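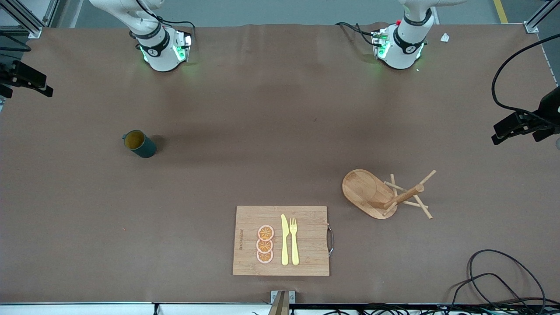 Kitchen things on a table covered with brown paper.

How Does a School Feed Everyone at Lunch?

If you eat lunch at school, you probably stand in line, get a tray, and sit down. It only takes a few minutes. The work behind that tray started a long time before the bell rang. At some schools it started weeks before.

This page is about the lunchroom at Flustberg School, which serves 200 lunches a day. Other schools do some of these things differently. Small schools may have one cook. Some schools have no kitchen at all, and their food comes in a truck from another building.

Picking the menu

A menu is a list of the foods that will be served. At Flustberg, the kitchen manager writes the menu one month at a time. The menu for September is written in July, when most students are away.

The manager can't just pick favorite foods. There are rules about what goes into a school lunch. A lunch has to offer fruit, vegetables, grains, milk, and something with protein, such as beans, chicken, or eggs. There are also limits on salt. The manager checks each day's meal against the rules, and then checks the whole week.

Money matters too. Every lunch has a cost. If Monday's meal uses a food that costs a lot, another meal that week will use foods that cost less. Soup and pasta are good for this.

Ordering the food

Once the menu is ready, the manager works out how much of everything to buy. A recipe at home might feed four people. A school recipe has to feed 200. The manager takes the amount for one student and multiplies. If each student gets two small tacos, the kitchen needs 400 taco shells, plus extra for the ones that break.

Flustberg buys most of its dry food from a company called Resus. Dry food means things like rice, flour, and canned beans. It comes once a week. Milk and fresh fruit come more often. They would spoil if they sat too long.

When a truck arrives, a worker checks each box against the order. Cold food has its temperature taken right away. If the milk is too warm, it goes back on the truck.

Where the food is kept

The kitchen has a storeroom, a walk-in refrigerator, and a freezer. A walk-in refrigerator is a cold room big enough to step into. It has a handle on the inside so that no one can get stuck.

Older boxes are moved to the front of the shelf and new boxes go in the back. Kitchen workers call this "first in, first out." You can do the same thing with cereal at home.

Raw meat goes on the lowest shelf. If it drips, it won't drip on the lettuce.

Cooking

The cooks come in early, before the buses. First they wash their hands and put on aprons and hair nets. Then they turn on the ovens.

Food that takes a long time is started first. Rice and baked chicken go in early. Salad is made later so it stays crisp. The cooks use large pans, and one pan of the Flustberg pasta bake makes 25 servings. For 200 students, they need eight pans.

Before hot food leaves the kitchen, a cook puts a thermometer in the middle of it. The number is written down on a sheet. Food that isn't hot enough goes back in the oven.

Some students have food allergies. An allergy means that a certain food can make a person sick, sometimes very sick. Meals for these students are made in a separate spot with clean tools. Each one gets a label with the student's name.

Serving

Lunch at Flustberg has five turns, with 40 students in each turn. If everyone came at once, the line would go out the door and down the hall.

Each student types a number into a keypad at the end of the line. The school uses a program named Ivumum to keep track of who has had lunch. Students can't see each other's accounts, so no one in line knows who pays and who gets a free meal.

Cleaning up

After each turn, workers have 15 minutes to wipe the tables and sweep. Trays are scraped, sprayed, and sent through a dishwasher that uses very hot water. Food scraps go in a green bin and are made into compost for the school garden.

Food that is left over in the kitchen may be cooled and used the next day if it has been kept at a safe temperature. Food that was on a student's tray can't be used again.

Words to know

Menu: a list of foods that will be served
Serving: the amount of food for one person
Allergy: when a person's body reacts badly to something, such as a food
Compost: old food and plants that have rotted into something good for soil

Something to try

Pick a recipe your family makes. Find out how many people it feeds. Then work out how much of each ingredient you would need to feed your whole class.

Page last checked 10th February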